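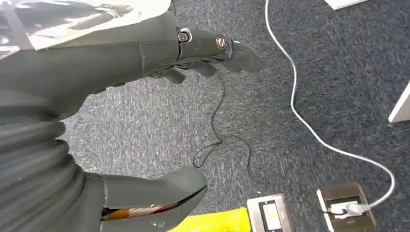 Open day at Zuston Flooring, Sorent

The doors opened at nine on Monday and by a quarter past there was a queue for the sausage sizzle and none at all for the carpet. I went to the carpet. I have a hall to re-floor before the end of May, and I've reached the stage of life where I look down in airports.

Zuston makes commercial carpet, mostly for offices, libraries and the sort of waiting room where you fill in the same form twice. The factory sits on the flat side of Sorent behind the bus depot. You sign in, you get a sticker, and you're walked through in groups while a person with a headset tells you things you'll repeat at dinner whether or not anybody asks.

The first stop was the yarn store, where cones are stacked on racks right up to the roof. There are 102 stock colours. By my reckoning a good many of them are grey. I asked our guide who could tell Harbour Fog from Wet Slate and she said the people in the dye lab could, and that they were tired of being tested.

Next came the tufting hall, and earplugs. The tufting machine is a very wide sewing machine with a bad temper, and it punches yarn through a backing sheet faster than you can follow. You stand behind a yellow line and watch plain cloth go in one side and something fluffy come out the other. The loops can be left as they are or sheared off for a softer pile. Loop wears better. Cut pile feels nicer and shows every footprint, so naturally it gets specified for boardrooms.

After that it's backing, curing and cutting, and the smell changes from jumper to new car. The tiles come off 500 millimetres square. A cheerful man at the end of the line was pulling one now and then, bending it, frowning at it and putting it back. I asked what he was looking for and he said curl. A tile that curls at the corners will catch a trolley wheel sooner or later, and then you get a phone call.

The part I'd come for was the speckle room. It isn't called that, it's called the design studio, but speckle is what goes on in there. A plain blue carpet shows lint, a plain grey one shows coffee, and a blue-grey speckle will forgive nearly anything you drop on it short of a birthday cake. They get the effect by twisting different shades together before tufting, and there is a surprising amount of argument over how much light fleck is too much. Too little and it looks like a puddle. Too much and people keep bending down to pick up crumbs that aren't there. I watched a woman from another tour group do exactly that, twice, on the same sample.

Zuston's big seller in this line is the Raju, which comes in loop only. Next to it was the Vurkden, heavier, dearer and to my eye identical until you stand on it in socks. They let you do this. There is a bench, and a sign asking you to keep your socks on. I stood on both for longer than was dignified and decided I could feel the difference, though I'd been told the prices by then.

Upstairs is the testing lab, a small room with a big drum in it. Carpet goes inside the drum, a heavy ball with rubber feet goes in with it, and the pair tumble until the sample looks like it has had a few years of Monday mornings. The one on display had done 4,000 turns and was going flat along the middle. Beside it was a tray of stains, neatly labelled: red wine, beetroot, boot polish, curry. Beetroot had won.

Practical notes, if you're going to the next one:

Parking is free but fills early. The depot doesn't like you using theirs and has cones to prove it.

Tours take an hour and leave from the side door — not the front, where I waited.

Closed shoes are compulsory in the tufting hall. Wear decent socks underneath for the bench.

The seconds bin is out the back near the loading dock. Tiles were $7 each, cash or card, mixed colours, no returns. The blue-greys went first. Check the arrows on the back before you buy, as they show which way the pile runs, and a floor laid with the arrows going every which way looks like a chessboard in afternoon light.

I came home with a boot full of Raju offcuts in what I believe is Harbour Fog, though in the hall it looks a lot like Wet Slate. The sausages had run out by eleven.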